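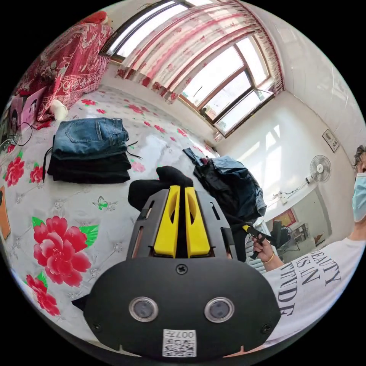
Where does wool come from?

Sheep! OK, you knew that. But how does it get from a muddy animal in a field to something you can pull over your head? It takes quite a few jobs, and some of them are smelly. Quick tour, then.

The haircut

Sheep grow a thick coat all winter. By summer they are far too hot. So round here, in June, the farmer calls in a shearer. A shearer is a person who cuts the wool off with electric clippers, a bit like the ones at the barber's but bigger. And louder.

Does it hurt? No, not if it's done properly. The sheep sits on its bottom and leans back against the shearer's legs. It looks a bit grumpy. Then off it goes, much thinner, and sometimes its own lamb doesn't know who it is for a minute. They sort it out by smell and by shouting.

The wool comes off nearly all in one piece. That piece is called a fleece.

Ramesh Shakya shears at the farms near Tanbridge. His best ever summer was 526 sheep. He says the worst bit is his back, and the second worst bit is the poo.

The wash

Fleece is greasy. Really greasy. Sheep make a kind of wax in their skin that helps keep the rain off, and it's called lanolin. People save it and put it in hand cream and lip balm. So you may have had a bit of sheep on your lips!

Washing wool is called scouring. Hot water, soap, gentle squeezing. No rubbing, or it all goes into a lump. Out come the grease, the mud, the twigs and the bits nobody wants to talk about.

The comb

Next it gets carded. That means brushing it between lots of tiny wire teeth untill the hairs lie more or less the same way. Now it looks like a cloud. You could pull it apart with your fingers, easy.

The twist

Here is the clever bit. Take a pinch of that cloud. Pull it out thin and twist it. Keep twisting. It goes strong! That's spinning, and people have done it for thousands of years, first with just a stick and a weight (a spindle), then with a spinning wheel, now mostly with big machines.

Try it with cotton wool. Pull, twist, pull, twist. Then try to snap it - harder than you'd think.

The colour

Dyeing means soaking wool so it changes colour. Long ago dyes came out of plants and even insects.
Madder root - red
Woad leaves - blue
Weld - yellow
Blue and yellow together - green, same as with paints

Some sheep are brown or grey or nearly black to begin with, so thier wool can be left just as it is. 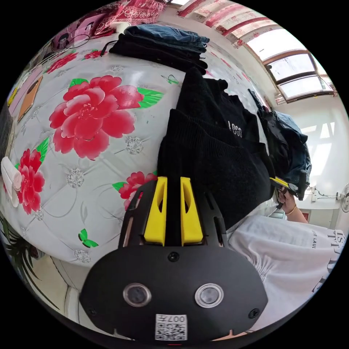
Knitting is all loops. One loop gets pulled through another loop, then another, on and on, row after row. Weaving is different, the threads go over and under each other in straight lines, so woven cloth doesn't stretch much. Loops do. They can open up and close again, and that's how you get your head through the neck hole. A black knitted sweater like this one is made of loops as well, they're just harder to spot in a dark colour. Get a jumper of your own and pull it gently sideways. See the little V shapes? Each V is a stitch.

Why is it warm?

Wool hairs are crinkly. Crinkly hairs can't lie flat, so there are tiny gaps between them, and the gaps fill up with air. Your body warms that air and the wool keeps it from wandering off. So it's mostly air keeping you warm. Funny, isn't it.

Why did my jumper shrink?

Each hair is covered in tiny scales, a bit like roof tiles. Hot water and lots of rubbing make the scales catch on each other and they won't let go. The jumper gets small and thick. That's felting. Bad for jumpers, very good for hats and slippers, which people felt on purpose.

Words to know

Fleece - all the wool off one sheep
Lanolin - the wax in it
Scouring - washing
Carding - brushing
Yarn - wool once it's been spun
Felt - wool that's tangled up for good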